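Frequently Asked Questions About My Sourdough Starter Mail Club

Hi, I'm Laurinda Leitão, and I mail dried sourdough starter out of my kitchen in Plonwood. I get a lot of the same emails, so I've put my answers on one page.

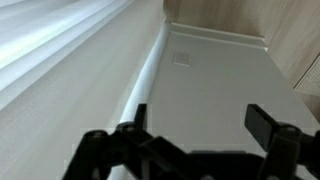

Most of you find me through a neighbor or through the bread table at the Stondside market, and you usually have a packet in your hand already and a slightly worried look. Please don't worry! Starter is much tougher than people think. Scroll down to your question, and if it isn't on the page, my email is at the bottom.

What do I get in the packet?

Two spoonfuls of dried starter flakes in a paper envelope, plus a folded card with the feeding steps. I only send one kind, which I call Millet. That confuses everybody, so see the next question.

Is Millet made from millet?

No, sorry! Millet was my grandmother's goat. The starter came from her kitchen and I named it after the goat when I was a kid. It's fed on plain wheat flour with a bit of whole rye, so it isn't safe for anyone who has to avoid gluten. I've thought about changing the name and I just can't do it.

How do I wake it up?

Put the flakes in a clean jar with a quarter cup of lukewarm water and let them soften for an hour or so. Stir in a quarter cup of flour, put the lid on loosely and leave the jar on the counter. The next day, throw out half and feed it again with the same amounts. Keep doing that every day until it doubles between feedings. For most people that takes most of a week. In a cold kitchen it can be longer, and in June mine is practically climbing out of the jar.

It bubbled like crazy on day two and now it's just sitting there. Did I kill it?

This is the question I get more than any other. You didn't kill it. Early bubbles often come from bacteria that were in the flour, and they quiet down once things get more sour. Then the yeast needs a few days to get going. Keep feeding it on schedule even though it looks like paste. I had one customer, Didier Pons, write me three gloomy emails in a row and then a fourth one that was only a photo of a loaf.

What flour should I use?

Whatever unbleached all-purpose you can get easily. I'm not fussy. If the starter seems sluggish, swap a spoonful for whole wheat or rye and it usually perks up. Bleached flour does work for some people, but it's slower, and I'd save it for cookies.

Can I use tap water?

I do. If yours smells strongly like a swimming pool, fill a pitcher and leave it out overnight, or use filtered water. Some cities treat with a kind of chlorine that doesn't leave when you let the water stand, so if the pitcher trick does nothing for you, go with the filter.

There's gray liquid on top. Is that bad?

Nope, it's hungry. People call that liquid hooch. Pour it off if you like a milder bread or stir it back in if you like more tang, then feed the starter. What you don't want is fuzz, or pink or orange streaks. If you see any of those, throw the whole thing away, wash the jar really well and start over with the rest of your flakes. (You did save some flakes, right? Please save some flakes.)

How warm should the dough be?

I aim for 78 degrees or a little under. My friend Afshin Alipour likes his much warmer and his bread is lovely, but he also stands right there and watches it. I wander off to do laundry, so cooler is safer for me.

When do I know my loaf is done?

If you have a probe thermometer, I take mine out when the middle reads 205. If you don't, tap the bottom and listen for a hollow sound, then give it five more minutes anyway. I think most home bakers pull their bread too early. Let it get dark! And then let it cool all the way before you cut it, or the inside will be gummy and you'll blame me.

Do I need a Dutch oven?

It helps a lot, but I baked for years on an upside-down sheet pan with a roasting pan over the top. Any heavy pot with a lid that's safe at high heat will do. Check the knob on the lid, too, as some of them aren't meant for a really hot oven.

I'm going on vacation. Who feeds it?

The fridge does! Feed it, let it sit out for an hour, and put it in the back of the fridge. Two weeks is no trouble at all. I've left mine longer than that and it smelled like nail polish remover, but a few feedings brought it back. If you'll be gone for months, spread some thin on parchment, let it dry until it snaps and keep the flakes in a jar.

How much does a packet cost, and how long does it take?

It's 2 dollars plus a stamp. I pack envelopes early in the morning before work and drop them off on my way in. The last batch was 98 envelopes, and my hands smelled like flour for days — so if yours is a little slow, that's why.

Do you ship outside the country?

Not right now. The rules on mailing food are different everywhere and I got tired of envelopes coming back. Solène Besnard used to take some along when she visited family, but she's moved and I haven't worked out anything else.

Do you teach classes?

Small ones, at the Movau kitchen, when they have an evening free. We start at 6 and go until the bread is out, which is later than anyone plans on. Bring an apron and a jar with a lid. I post the next one on the market board and on the front page of this site.

Something else?

Write to me at the address on your card. I answer in the evenings, and a picture of your jar from the side helps me a lot, especially with a rubber band marking where it started.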